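4. How people talk about the living room

4.1 The table as the middle of the home

When we began visiting homes in Keltovel we expected to hear mostly about kitchens, because that is where so much of the earlier writing on shared family time has gone looking, and we had built our interview guide with kitchens in mind. It took only a few visits for us to see that we would have to loosen the guide a good deal. People were happy enough to show us their stoves and their spice shelves, but when we asked where the household came together at the end of the day, they walked us back to the sofa and sat down, and very often they put a hand on the low table in front of it while they talked.

Of the 161 households that agreed to a first visit, 121 completed both interviews and the two-week diary, and it is this smaller group that the rest of the section draws on. The diary was a plain booklet with a page for each evening, and we asked people to write down what the coffee table had been used for between dinner and bedtime, in whatever words came to them. Some wrote a single word. Others filled the margins and asked for more paper, and we are grateful to them (one retired couple in the Honus district sent us a second booklet, which they had ruled by hand to match the first).

What struck us in reading the diaries was how little of the use had to do with coffee, or with drinks of any kind. Homework came up again and again, and so did folding clothes, sorting mail, cutting hair, wrapping presents, doing a child's nails, and eating an entire meal while pretending that one was only having a snack. Lertchai Wongsuwan, who coded the diaries together with Waraporn Intarasuk, sorted these entries into five broad groups: eating, paperwork, care of the body, play, and what the two of them came to call "resting work," meaning a job that is left on the table overnight so that it can be picked up again the next day.

4.2 Resting work

Resting work deserves a little more room here, as it was the group that caused the most talk in the homes themselves. A jigsaw puzzle is the easiest case. It needs a flat surface, it takes several evenings, and it cannot be moved without some loss. But people gave the same kind of standing to a half-sewn curtain, a tax return, a model under construction, and in one home a long letter to a brother that had been sitting out since June. While such a job is on the table, the household arranges itself to suit. Plates go on laps. Feet go on the floor. Children are told, more than once, to watch their elbows.

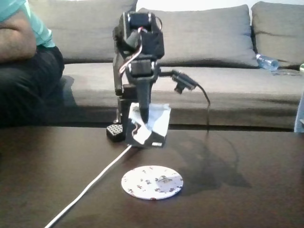

Figure 3. A living room in the study area, with the coffee table in front of the sofa.

We asked each household who had the right to clear the table, and the answers were more tangled than we had foreseen. Many people told us at first that anyone could do it. Later in the same interview, and sometimes only a few minutes later, they would describe a quarrel that made it plain that this was far from true. One mother of three put it this way: "I can move a cup. I can move a plate. If I move his papers I will hear about it until Tuesday." We heard versions of this from husbands about wives, from grown daughters about fathers, and from roommates about each other.

The size of the table seems to matter less than we had supposed. Families with quite small tables kept resting work on them for just as long as families with large ones, and simply ate elsewhere. The distance from the sofa mattered more. Where the table stood close enough to reach without getting up, the diaries recorded more entries for the evening and a wider mix of people making them. Boonsong Petchrat has suggested, in conversations with us over the Osman housing data, that reach may be a better measure of a shared surface than area, and our own material leans the same way, though the diaries were never designed to settle the question.

We turn next to the homes that had no coffee table at all, where the floor and the arm of the sofa took over a surprising share of the same tasks.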